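Jurna sync client – uploads stall at 100 percent, file never marked complete
Status: Resolved
Opened by: Manon Gauthier
Component: Jurna desktop client, Fletov storage backend

Reported Monday. Files over 400 MB reach 100 percent in the transfer list and stay there. Smaller files finish normally.

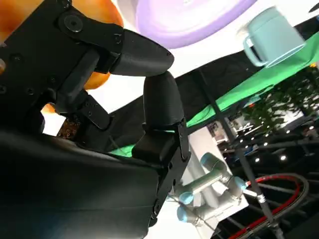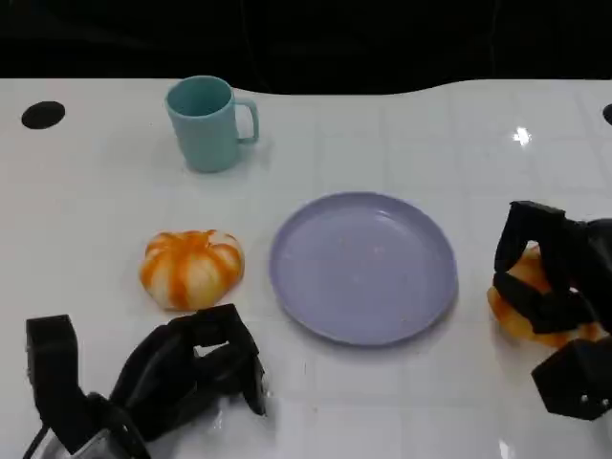 Client log, repeated until the client is closed:

commit: waiting for checksum
commit: timeout after 3000 ms
commit: retry

Steps tried:
Restarted client. No change.
Cleared local cache, signed in again. No change.
Moved the laptop from the Dahlgren office network to a phone hotspot. No change, so the proxy is ruled out.
Uploaded the same folder through the web page. Completed.

Update, Runesine support: the backend computes the checksum after the last chunk arrives. On large files this takes longer than the client allows – the client then drops the reply and asks again, which restarts the job. Please raise commit_timeout in the client settings file and restart.

Update, M. Gauthier: set commit_timeout to 100 seconds. Stuck files cleared on the next pass. The old retry entries had to be deleted by hand from the queue.

Closed. Default value to be changed in the September build.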